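Section 3: Drying and Putting Away Your Sesbridge Awning

Rev. 5/15/20, Y. Setiawan, Sokudville service desk

The awning sheds rain nicely while it is open. Rolled up damp, it grows things, and the smell will follow you into January.

1. Open the awning fully and lower one front corner by two notches. Water runs to the low side, usually where you are standing.

2. Brush off leaves and grit with a soft broom. Skip the pressure washer, however much you enjoyed buying it.

3. Wipe the underside from the wall outward, then wipe the front rail and both arm joints.

4. Leave the awning open for 3 hours in dry weather. Shade is fine.

5. Turn the crank clockwise until the rail meets the case. Expect 16 turns on the Basix model and more on anything wider.

CAUTION: If the crank goes stiff, stop. The gearbox will lose an argument with your forearm, and gearboxes are part 954, sold separately.

Note: Owners of the older Tambunan bracket should check the 8 wall bolts before step 5. Snug is enough. The wall has feelings too, mostly expressed as cracks.

6. Take off the crank handle and keep it indoors, somewhere you will remember. The kitchen drawer is where most of them go to disappear.

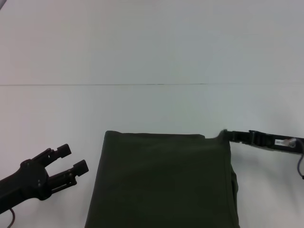
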